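4.2 Does folding save space?

Deák's claim that folded cloths take up less drawer space than bundled ones is repeated so often that we expected it to be easy to confirm. It was not. Of the 200 households in the Villcombe survey, only 23 had measured anything, and the rest gave an opinion. Soft, fuzzy cloths are the hardest case, as a corner picked up between two fingertips tends to bunch before any fold is made. 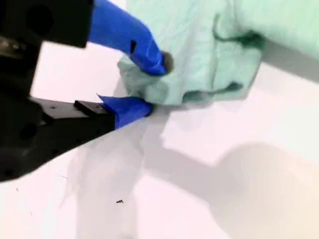
Figure 3. A pale green cloth held by a gathered corner.

We are also wary of the 1,056 drawer entries in the Olberg diaries. In 106 of them "folded" seems to mean little more than "put away". Bélanger treats these as errors and drops them, which happens to help the case for folding. We kept them in, and the gain in space shrank to a level we would not care to defend. Whether thicker cloths behave differently is taken up in Section 4.3.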